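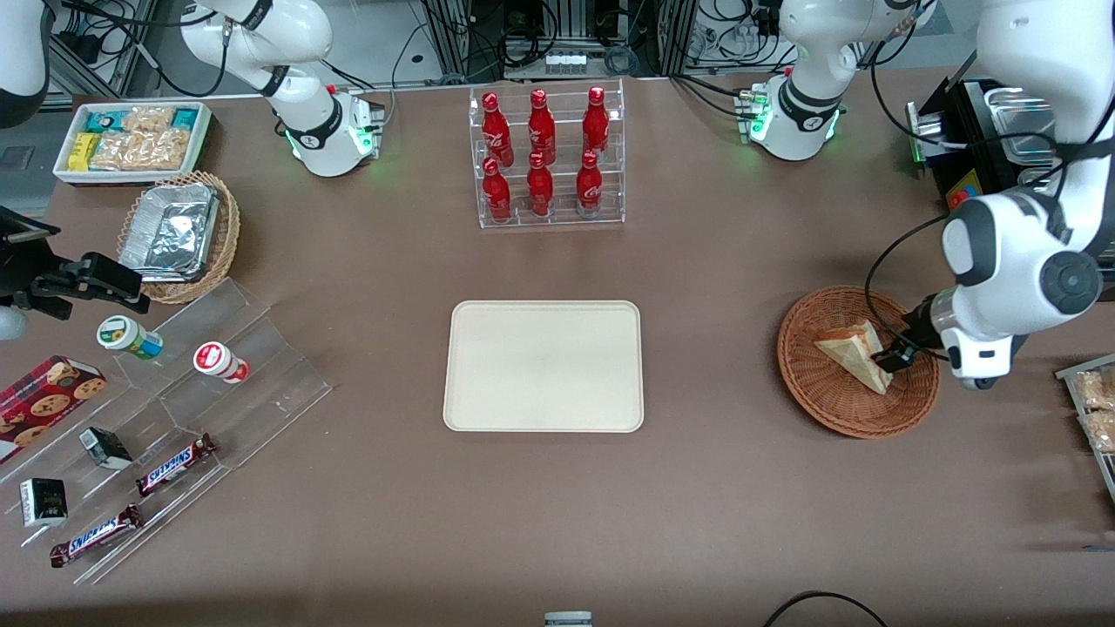
From: Oisín Ó Néill
To: Cronin Hall users list
Subject: Re: Lunch counter and the new opening hours

On the drinks question first, then the rest.

> I see the draft menu has sandwiches and bottled soda and not much
> else. Are we giving up on soup? My mother comes in for the soup.
> Also, when was it decided that the counter closes at 2? The choir
> doesn't break until ten past. And is it true the rent from Sistham
> is going up again? I heard a figure of 800 a month and would like
> to know where that comes from.

We get bottles because the old fountain machine needed a new pump and the quote was $534. Nobody on the hall group wanted to spend that on a machine that leaked even when it worked. Bottles keep, and whatever doesn't sell in December will sell in January.

Soup is not gone. It comes back when the second burner is fixed. The part is on order from Kuten and they have given me two different dates for it, so I won't pass either one on. Until then it's cold food only. If your mother would like soup in the meantime, the bakery on Urnar Street does a decent lentil one and will fill a flask if you bring your own.

The closing time is my doing. The draft said 2 p.m. because that is when the person on the counter has to leave for the school run. I hadn't thought about the choir. If someone from the choir can cover from 2 until half past, I'll show them the register and the lock on the side door, and we can print 2:30 on the sign. Please reply to me directly by the end of the month if you can do it, even every other week.

On the rent: yes, the 800 figure is right, and it starts with the new lease. It covers the hall, the kitchen and the storage room under the stairs. Heating is separate. Last month's heating came to $364, which was higher than I expected – the thermostat in the back hall had been left on all night more than once. There is now a note taped next to it. Please turn it down to the pencil mark when you lock up.

I asked Sistham whether we could drop the storage room and pay less. They said they would think about it. If we did give it up, the folding chairs and the quilt frames would have to go somewhere, so before I push them I'd like to hear from the people who use those. The dance group already told me they can manage with the chairs stacked behind the stage curtain.

Two smaller things. The key to the notice board is missing again, so check your coat pockets. And whoever left a blue casserole dish with a glass lid in the kitchen, it is on the shelf over the sink, washed.

I'll send the revised menu once I've heard about the counter.

Oisín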